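Logbook > Kitchen project > Diary

31 May 2022

Long one at Gitutent. Got in before the others, forgot the charger again, had to borrow one from the Hallex table. Write this now or I'll lose it.

Marking scheme is out. 40 points for the task itself, the rest for the writeup and the logbook, so yes, this diary counts for something and I should stop skipping days. Stefanou put the sheet up on the door. Our group is still down as "breakfast bench", which I hate, but too late to change it.

Main job today was the tray. Task says the arm has to get to the tray with everything else left standing on the counter, no clearing a path first. Last week we cheated and moved half the stuff. Not allowed now. Toaster, French press, oven with the towel on it, drawer open, all of it stays.
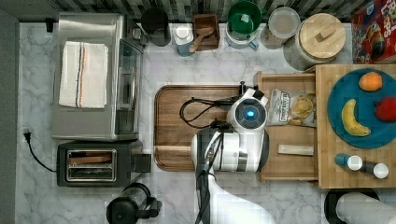

Wrist cable is my main worry. Keeps wanting to make a loop and I keep thinking it'll catch on something. Wrote a note to retie it, then didn't retie it. Tomorrow. Also need to redo the height limits – I had them saved under the wrong name and spent ages wondering why my changes did nothing. Was editing the old file. Stupid. Renamed the folder "use this one".

Lunch was a bagel, standing up. Rest of the group argued about speed. I want slow, they want it to look good on demo day. We settled on slow for the approach and a bit faster for the lift away, and 800 ms wait before the gripper shuts. I think that's too long but fine, I lost the vote.

Afternoon was open and close tests over the back edge of the board. Want the fingers pointing down, open, and stopped before they touch anything. Ran it over and over till I could do the restart without looking at my notes. Log says run 84 was the last one before we packed it in. A few I would throw out, somebody bumped the table. Should of written down which ones.

The Testel people want the logs in there format, so another evening of renaming columns. Have asked for an extension to the 2nd of June, no answer yet.

Didn't get to the fruit at all. The banana is going to be a pain, the curve means you have to care which way round it is. Pepper after that. Cereal box last, or never.
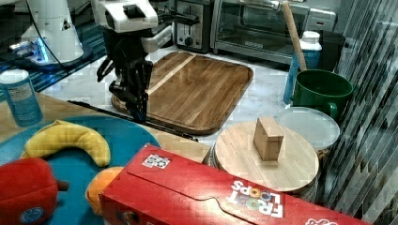

For tomorrow

– retie wrist cable, FIRST
– height limits, in the right file this time
– ask Stefanou if the lift counts when the board tips a bit
– column names for Testel
– room is 101 in the morning, not the usual one, check if the key is the same
– bring own charger!!

Bus was late, home after nine, noodles, bed. Writeup still has no intro.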